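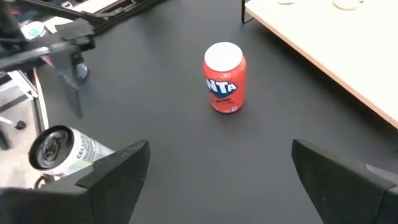 The deposit scheme, one year on

The town newsletter in Ullby called it a triumph last month, so I went looking for what the triumph consisted of. As far as I can make out, it consists of a machine outside the supermarket, a poster, and a press release with a smiling bottle on it.

The idea is simple enough. You pay a little extra on every can and bottle, you bring the empties back, and you get your money. I grew up with something like it and I have no quarrel with the principle. My quarrel is with the way Fuvis, the company that won the contract, reports its own results and the way everybody on the council repeats them.

Take the headline number. We are told that 80 percent of containers now come back. Eighty percent of what? The report says "containers placed within the scheme," and you have to go to the notes at the end to learn that this leaves out anything sold by small shops, kiosks and the two gas stations on the Iltville road. Those are the places where people buy a cold drink and then drop the can in a ditch. People who buy drinks by the case at the supermarket were mostly recycling them already, in the bin the town used to empty for free.

Then there is litter. The spring cleanup along the river picked up 573 cans and bottles, and this was presented as proof that things are getting better. It may be. But the year before, the cleanup covered a different stretch of bank and happened after the high water, which carries half the trash down to Saarela anyway. I asked if there was a figure for the same stretch in both years. There isn't one.

What happens to the money nobody claims also deserves a straight answer. If one container in five doesn't come back, somebody is holding on to those deposits. The report has a line for "retained balances" and no amount beside it. A reader wrote to ask and was told the matter was commercially sensitive. It's our loose change – I don't see what is so sensitive about it.

I'll give credit where I can. The youth soccer club in Saarela collects empties after Sunday games and has paid for new nets that way. The machine takes dented cans now, which it refused to do all winter. And the line on Saturday mornings is shorter than it was, though that could also mean people have given up.

The contract comes up for renewal in November. Before anyone signs, I would like to see the unclaimed amount in print, a litter count done on the same ground two years running, and the small shops brought into the sum. If the figures still look good after that, fine, I'll say so on this page. Until then I am keeping my empties in a bag in the garage and my opinion of the press release where it was.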